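The gripper that forgot how wide it was

I did not write here since January, and the reason is a small one. It is a number that was wrong, and I did not notice it for a long time.

For those who are new: I work on the hand-held grippers in our group. A person holds the tool, closes the two fingers on some object, moves it, opens again, and the tool records everything. Later a robot arm learns from these recordings. My part is the mechanics and a little of the firmware. The learning part belongs to other people, and they are very patient with me.

We had a batch of 500 recordings of cable handling. Pick up a cable, lay it down, pick it up again from another side. It sounds boring and it is boring, but cables are difficult for robots, so we need many of them. The recordings went to the training machine, which we call Birkik, and after one night we had a new model. In the morning we put it on the arm.

The arm went to the cable very nicely. It came down in the correct place, it closed the fingers, and it lifted – and the cable stayed on the table. We tried again. Same thing. The fingers stopped a little before they touched. It looked almost polite, as if the arm did not want to disturb the cable. On the next try I moved the cable to a thicker part with the plug, and there the opposite happened. It held the plug for a moment, lost it, and closed hard on nothing.

My first idea was that the arm was badly calibrated. This was a comfortable idea for me, because the arm is not my work. I spent the whole day on it. I checked the zero position, I checked the mounting plate, I changed a connector which was perfectly fine. Of course nothing changed.

The second day I did what I should do first, and looked at the raw data. For each recording we store the distance between the fingers, in millimeters. When the fingers are fully closed, the number must be zero, or very near to it. In the first recordings it was. Then it began to grow. By the end of the batch the closed gripper was reporting 5 millimeters. A cable is thinner than this! So the model had learned from us that a cable is held with a gap of 5 millimeters, and it copied us correctly.

I want to explain how it happens, in case somebody has a similar design. The width is not measured at the fingers. It is measured by a small encoder on the shaft of the gear, and the gear is fixed to the shaft with one set screw. I had tightened this screw by hand, without thread lock, because I planned to change the gear later. I did not change the gear later. Each time the operator squeezed strongly, the gear slipped a very small amount on the shaft. One squeeze, you see nothing. After hundreds of squeezes, you have a gripper that does not know how wide it is.

The worse part is that we had a protection for this. At the start of every session the software asks the operator to close the fingers, and it compares the value with zero. If the difference is too big, it must show a warning. I looked for this warning in the log and did not find any. Then I looked in the code. In the configuration that comes from our older tool, Nimach, the limit was written as 32. On Nimach this was in raw encoder steps, so it was a very strict limit. On the new tool the same field is read as millimeters. My gripper would have to be wrong by more than three centimeters before anybody was informed.

So there were two faults, and both were mine or nearly mine. One screw and one unit. I think each of them alone would be harmless. If the screw slips and the check works, we lose one session. If the check is broken and the screw holds, we lose nothing and nobody learns about the check.

We repeated part of the work on the new settings, in our usual place, with the same kind of cable.
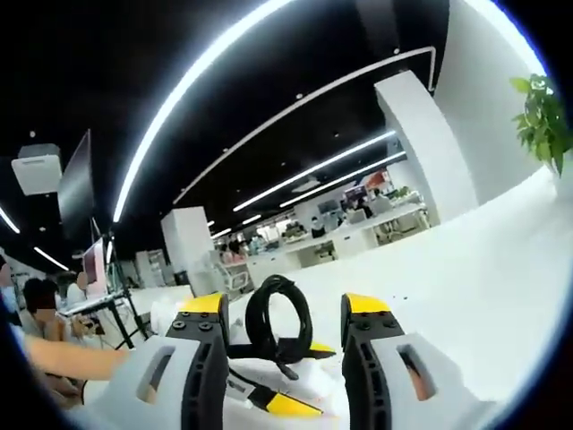
Dong-hyun Cho wrote to me after he read the draft of this post that I am too kind to the software check. In his opinion a test at the start of a session is not enough, even with the correct limit, and the closed value should be compared again at the end. If the two values are different, the session is marked and does not go to training. He also asked why the limit has no unit in its name. I have no good answer to this, and the field is now called closed_limit_mm.

I added the end check the same afternoon. It takes the operator one more squeeze.

About the old batch: we could save a part of it. In 65 recordings the fingers close fully on nothing at some moment, so we know the true zero there and can correct the rest of that recording. The others we put away. Ellery, our script for cleaning data, wanted to guess the missing offsets by drawing a line between the good ones, but the gear did not slip in a line, it slipped in jumps, and I did not trust it.

On the mechanical side, the set screw now has thread lock and it presses on a flat which I filed on the shaft. I also painted a thin mark across gear and shaft, so one can see with the eye if they have moved. I took this trick from the bicycle repair shop in Plundthorpe, where they do it with nail polish. Mine is also nail polish.

One question is still open for me. The drift is faster in the recordings of some operators, and I don't know if they squeeze harder or only more often. I would like to put a small force sensor behind one of the pads, but the space there is very tight and the wire must come out somewhere. If you have done this on a finger of similar size, please write me how you led the wire.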